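bag-wrangling / README

Umberg is a pair of hand-held grippers and a pile of clips of us handling clear plastic bags, the least cooperative object in the shop. Version two has 467 clips, trimmed from almost 3000.

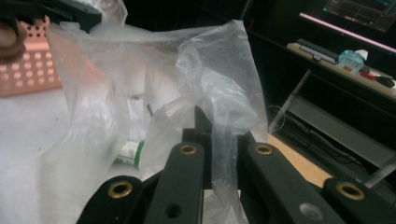

Maintained by the Grusholm Shared Workshop, Gripper Bench

Fingers are matte black with brass eyelets near the upper ends. Print them slowly. Clips run up to 60 seconds — longer ones were mostly swearing.

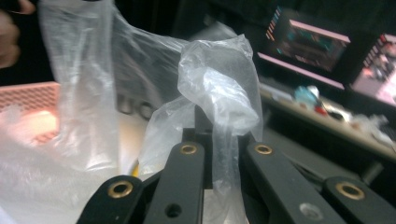
Known problems: film fools the depth estimate, and labels marked "grasp" sometimes mean "hope." Fixes go in the March branch.

Comments (2)

layug_bench: Clip 2417 is in the index but not the folder?

pegboard: Same gap on the Bollosden mirror.

Contact the bench | © Grusholm Shared Workshop | Back to top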